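4.2 Succession in the roofing firms

Of the firms in the sample, Gadow and Shen had both passed from a founder to a second generation by the time of the interviews. Curkemska was still run by its founder. Fultar had changed hands inside the family but kept an older uncle on as estimator, and for coding purposes we treated it as a completed transfer.

The written records were thin. Gadow supplied 144 job sheets, which Fengying Han and Wanting Yan coded separately for who priced the work, who signed it off and who dealt with the customer afterward. They disagreed on 6 sheets. All of these were small flashing repairs where the same initials could belong to a father or a son, and they were settled by asking the office.

Pricing was the last task to move. At Gadow the founder had left the roofs seven years before he stopped writing quotes, and for two of those years his daughter was already signing the company accounts. Shen followed the same order over a shorter period. Site work moved first, then hiring, then dealings with suppliers. 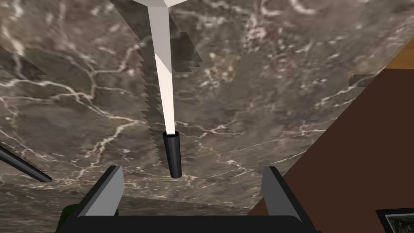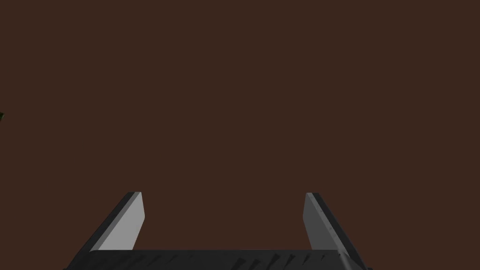
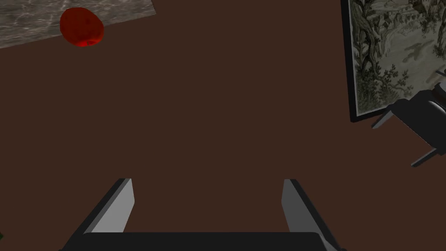
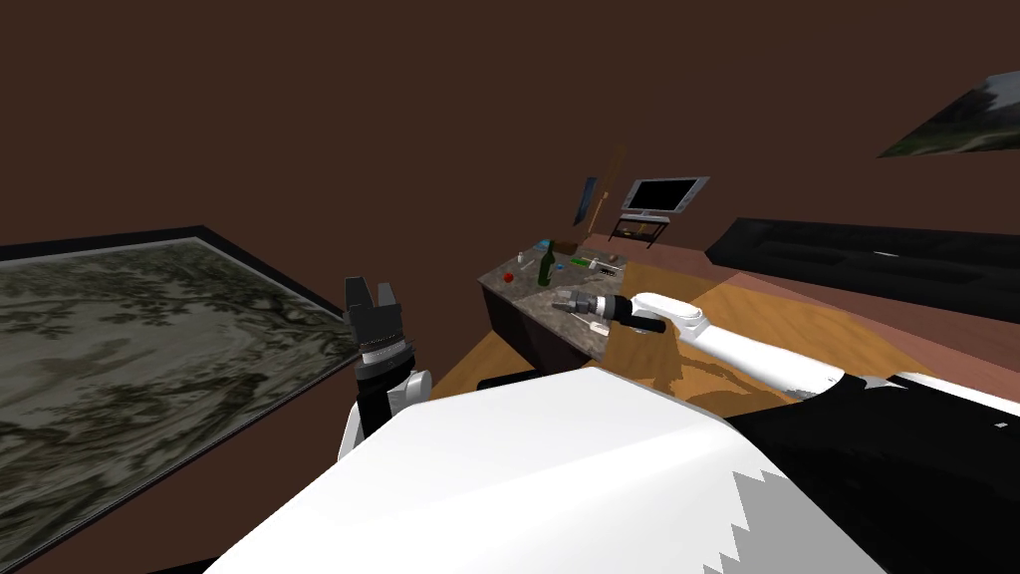
Figure 3. Simulated views from one setting.

9 min read

Several respondents did not recognize the word "succession" and talked about "taking the phone" instead. We kept their term in the coding because it marked a clear point in time. Whoever answered the business line in the morning decided which crew went where, and the crews treated that person as the boss whatever the paperwork said. At Shen the phone changed hands in July, before the slate season, and the company registration was not updated until the following spring.

Customers were slower to adjust. Shengli Cui's interviews with repeat clients found that many still asked for the founder by first name when they called about a leak. The younger owners did not object to this, though one at Fultar said it made it hard to raise the day rate – older clients remembered what his father used to charge.

Our account differs from Qiu and Tan's earlier work on plastering firms, where the transfer of tools and vehicles came first. Roofing crews in our sample shared ladders and scaffold freely, and ownership of equipment told us little about who was in charge.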